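# White board over a wooden table: fixing it down, and stopping balls rolling off

**Salma Cherkaoui**
December 29, 2019

I have a wooden table with a rounded notch in one edge of the top and a large white board laid flat over it. The board covers most of the wood and leaves a strip showing on the notched side. It is not fixed. Two problems:

1. The board creeps when I lean on the near side. I don't want to drill the table.
2. I use the surface for sorting and handling small items, tennis balls among them. They drift towards the same corner every time, so I assume the table is out of level.

The board is 20 mm thick and the table is 2000 mm long. Is it better to level the table, or to put something on the board to hold the balls? Photos are in my reply further down.

---

**Wysocka**

Level the table. Anything else is a workaround. Put a spirit level on the wood, not on the board, and pack the low leg.

---

**Berner**

Agree on the level, but check both surfaces. Large boards are often bowed, and a bow will move a ball even if the table is right. Take the board off, check the wood lengthwise and crosswise, then put it back and repeat. If the first pair of readings is good and the second isn't, turn the board over and try again.

For the creep, use non-slip matting of the sort sold for drawers. Cut four squares of 70 mm and put one under each corner, 20 mm in from the edge. Wipe the underside of the board first. Dust stops the matting gripping and is the usual cause when people say it has failed. Don't use double-sided tape on bare wood. It will pull the finish when you lift the board, and you will want to lift it to clean under it.

For the balls, a long tray with a raised rim is enough. Clear is convenient on a white surface if you need to see what is underneath. A ribbed bottom is stiffer than a plain one of the same thickness. Set it lengthwise and keep it away from the edge you lean on.

---

**Retero**

Just use a towel. Works for me

---

**Salma Cherkaoui**

Thanks. A towel sheds fluff on the white, so I would prefer to avoid it. I have gone with the tray, on the left, running front to back.

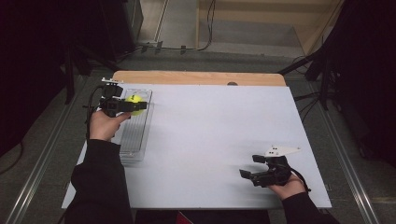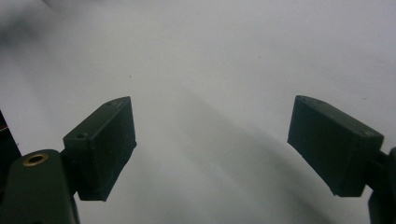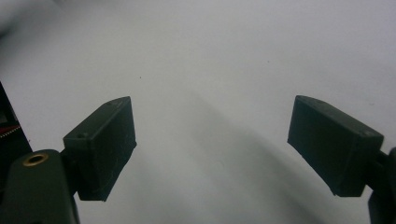

On levelling: the wood reads true lengthwise and slightly low crosswise. With the board on, the crosswise error is larger, so Berner is probably right about a bow. I have not turned it over yet. The matting is cut and goes in at the same time.

One remaining point. The tray is lighter than I expected and shifts when a ball is dropped in at one end. Would offcuts of the same matting under the tray be enough?

---

**Berner**

Yes. Two strips across the width, one near each end. Check afterwards that the tray still sits flat, and trim the strips if it rocks.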